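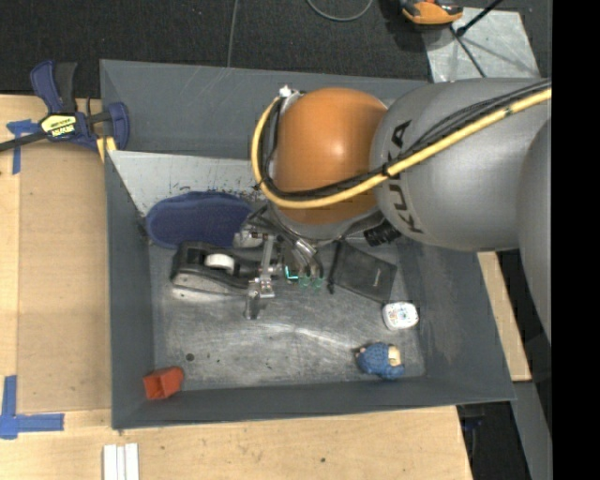 Section 3: Filling and looking after your Folano metal bin

Thank you for choosing the Folano for your mixed bits and pieces. It is a simple thing to live with, and a few minutes spent on this section will save you a good deal of rummaging later on.

Before you start

Stand the bin on a level surface that will take its weight when full. The load limit is 60 kg, spread across the floor of the bin. If you are moving it from one bench to another, please empty it first and ask somebody to take the other end.

Caution: The metal edges can be sharp when new. Run a gloved hand along them before first use, and rub down any burrs with the pad supplied.

Filling the bin

1. Wipe the floor and the sloped sides with a dry cloth.

2. Put the heavier items in first, laid flat on the floor. A tape dispenser is a good one to begin with, as it sits steadily and doesn't mind company. Press the loose end of the tape down on itself, or you will find it has collected everything near it (we speak from experience here!).

3. Add the lighter and softer items next. Anything long or oval may rest partly against a sloped side, but do check that it won't slide down onto something breakable.

4. Leave a little space between items so that each one can be picked out without dragging its neighbours along.

5. Stop when the contents are 100 mm below the rim. It is tempting to squeeze in one more, and we do understand, but an overfull bin soon becomes a bin nobody wants to look in.

Note: The sloped sides bring small items back towards the middle. If you keep very small things, such as clips or washers, put them in a Biltis tray first and lower the tray in whole.

Scuffs and scratches

The floor will pick up scratches and the side panels will gather dark scuffs and specks. These are ordinary signs of use and do no harm to the bin. For marks that bother you:

1. Empty the bin completely.

2. Wipe with warm water and a drop of washing-up liquid.

3. Rinse, then dry well, paying particular attention to the corners.

Caution: Do not use wire wool or bleach.

If a panel is dented, or a seam has begun to open, take the bin out of use and write to Syafiqah Setiawan on our spares desk, giving the model name and the month you bought it. Fitting a replacement panel is covered in Section 4.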